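Zomham abre una sala de trabajo en la antigua papelería de Perville

La empresa Zomham abrió en noviembre una sala de trabajo compartido en el local de la antigua papelería Lefèvre, en el centro de Perville. El espacio tiene 38 puestos y está abierto desde las 10 de la mañana. El abono mensual cuesta 75 euros.

Según explicó la responsable de la sala, Wulan Liew, las mesas no están asignadas a ninguna persona. Cada usuario debe dejar su puesto ordenado al terminar: el portátil cerrado, el ratón sobre su alfombrilla y los bolígrafos en el portalápices. "Queremos que el siguiente encuentre la mesa lista", dijo Liew.
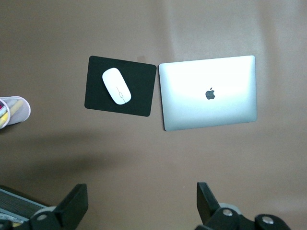

Un portátil cerrado junto a una alfombrilla negra con un ratón blanco, sobre una de las mesas.

Wilfredo Sebastian, traductor y vecino del barrio, fue uno de los primeros inscritos. Comentó que en su casa trabajaba en la mesa de la cocina y que tenía que recogerla antes de cada comida. Zomham prepara una segunda sala en Suratside, todavía sin fecha de apertura.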